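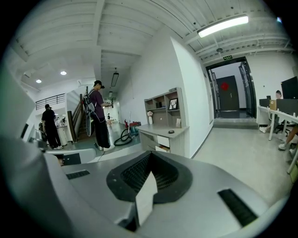 Print this page | E-mail this page

# Graston Office Interiors - data card

Version 2. Maintained by Floor Wouters. Questions about the label files go to Rory McIver.

## Summary

Graston is a collection of 1348 short recordings made inside working offices and light workshops. The subject is the room: walls, floor, ceiling, light fittings, stairs and corridors, with people present where they happened to be present. It was put together for work on room layout and lighting estimation.

The recordings come from 10 buildings, listed in sites.csv by code name. Tenard and Gronimus are the two largest and make up more than half of the material. Cirillo was added in version 2.

## Contents

- clips/ - the recordings, one folder per building
- labels/ - one label file per clip
- sites.csv - code name, floor level, ceiling type, year of last refit
- splits/ - train and test lists

## Room types

Each clip carries one of 5 room types: open office, workshop, corridor, stair area, mixed. Use "mixed" where a clip takes in two or more of the others and none of them covers most of the floor. A work area that runs straight into a hallway with no door between them is mixed. A work area with a closed door to the hallway is labeled by the work area alone.

## Ceiling and lighting labels

Ceilings are labeled first, then fittings. Ceiling type is "exposed" if beams or ducts can be seen over any part of the room, and "closed" otherwise. Paint color is recorded separately and does not affect the type. A room may have an exposed ceiling in one part and a lower closed ceiling in another. In that case both are entered, in order from the nearest.

Fittings are labeled one by one:

- fluorescent, surface mounted
- recessed round
- pendant, linear
- pendant, other
- unknown

Each fitting has a state field (on, off, unclear). Distant fittings at the end of a corridor are kept even if the type is unknown. Window light is not a fitting and has its own field.

In version 1 linear pendants were grouped with fluorescents. They were split out after Rory McIver went through the Gronimus labels again and found the two confused in both directions.

## People and carried items

People are labeled as standing, seated or walking. Clothing is not labeled. Bags and backpacks worn by a person belong to that person and are not entered as loose objects. Small items in the hands are entered as "held item" with no further class unless the item is plain to see.

## Floor

Floor color and finish are recorded once per clip. Cables lying on the floor are labeled as a line, from one visible end to the other. A cable that passes behind furniture is entered as two lines with the same ID.

## Known problems

- Gray floors in Tenard are sometimes labeled "concrete" without a check against sites.csv. Treat the finish field as unreliable there.
- Stair areas are underrepresented in the test list.
- Beams and ducts share one label - they could not be told apart reliably at a distance.
- Refit year is missing for Cirillo.

## Changes in version 2

Cirillo added. Pendant classes split. Duplicate clips removed from Tenard. Next update planned for December.

Print this page | E-mail this page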